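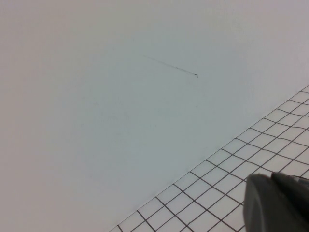 Wiping practice, and what 293 examples look like

Filed under: Workshop Notes, Robots
14 shares | 3 comments

So we've moved on to wiping! If you read the September issue you'll remember we spent most of that month on picking up cups, and I was getting pretty tired of cups. The new job is cleaning marks off flat surfaces, and the very plain view up top is what the arm has to work with from its wrist: a big pale surface, one thin dark line with a little speck at the end of it, white tiles off to the side and a bit of the gripper in the corner. Not much to go on, is it? I love it though. A person would spot that line and reach for a cloth without thinking, and the learning system has to get there from examples.

For anyone who joined recently, the way we do it is that one of us steers the arm by hand through the whole job and everything gets recorded, the wrist view along with every joint movement. That's one example. Then you reset and go again. We plan 20 to a session, which sounds like nothing until you're on number 16 and your shoulder has opinions.

We're at 293 wiping examples as of October 6, 2022. I'd set 200 as the target for the first training run, and we blew past it while waiting for a replacement cable, so I'm counting that as a win (the cable has still not come). I've named this set Okine, for no good reason except that the cup set was called Nalano and I wanted something just as easy to say across the room.

A few things I've picked up so far, mostly the slow way:

Faint marks are worth the trouble. My first batch was all thick black marker and the trained arm got quite good at thick black marker and ignored everything else. Now I mix in pencil, thin scratchy lines, dots, half-rubbed smudges, and I try to put them where I wouldn't naturally put them.

Tile grout is a pain. It's thin, it's dark, it's a line, and early on the arm went off to scrub it with real enthusiasm. I thought about covering the tiles and then decided to leave them in, so the examples show us going past the grout every single time and only stopping for the actual mark. The last training run was better about this. I'd call it better, I wouldn't call it fixed.

Start from bad spots. If every recording begins with the arm lined up perfectly over the mark, it has no clue what to do from anywhere else. We now begin tilted, or off to one side, or with the mark way out near the border of the view. It makes for ugly recordings and I've made my peace with that.

And please label as you go. I left a whole evening's worth for "later" and then sat there squinting at one pale rectangle after another trying to remember which was which. Mivo, our little labeling tool, now refuses to start the next recording until you've typed something in. I built that in myself, purely to protect me from me.

Next up is curved surfaces, starting with the old Matić sink we've got sitting on the bench. I'll have the first results in the next issue, plus the updated recording checklist for those of you who wrote in asking for it. If you're collecting wiping examples too, hit reply and tell me what you do about grout!

Tagged: robot learning, demonstrations, wiping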